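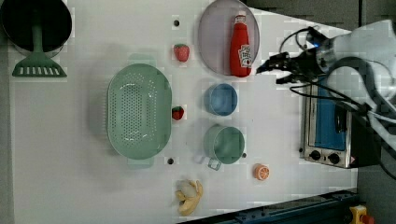 Opened by kandasamy_kitchen on 17 May 2025 | Category: Washing up & storage | Status: Open

Hi all, hoping somebody can help me with my mint colander (the big oval one). I bought it from Zorkby along with the green spatula, and it's the piece I use most, so of course it's the piece giving me grief.

The problem is the little holes. After I drain rice, grains wedge themselves in and dry there like cement. They're packed so close together that a sponge just slides over the top!

What I've tried so far:

Soaked it in warm water for 10 minutes. Loosened maybe the outer rows, middle still clogged.

Soaked it again for 18 minutes with a squirt of Morusex dish liquid. Better, but I still had to poke at it with a toothpick - not something I want to do every night.

Dishwasher, top rack, 2 cycles. Came out shiny with the rice baked in harder than before. Won't be doing that again.

Strawberries are no trouble at all, by the way, they rinse and roll right out. Pasta is fine too. It's only rice.

Second thing while I'm here (sorry, I can open another ticket if you'd prefer). The slots in the spatula head are picking up a ketchup stain. I keep the handle end in the black pan and the head out on the white table, and I'd love to get it clean before it marks the top. Would baking soda scratch it?

Update, same evening: tried a stiff vegetable brush from the underside of the colander with the tap running. Got most of it out in one go. I'll do that again after the next batch of rice and post back. Still need an answer on the spatula, please!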